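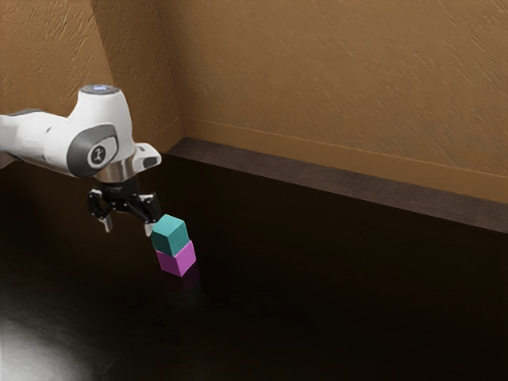

How long should bread dough rest before you shape it? Give it an hour on the counter under a damp towel, and a little longer if your kitchen runs cool.

I know an hour feels like forever when you're hungry, but go ahead and wash up, make some tea, and let the dough be. For one loaf I stir together 493 grams of flour, 2 teaspoons of salt, a packet of yeast and enough lukewarm water to make a soft, slightly sticky ball — my old Sokico mixing bowl holds it nicely, with room to grow.

After the rest, tip it out, fold the edges toward the middle, turn it over and tuck it into a snug round. If it fights you and springs back, cover it for ten more minutes and try again. In August I start checking much sooner, and I use cold water from the tap!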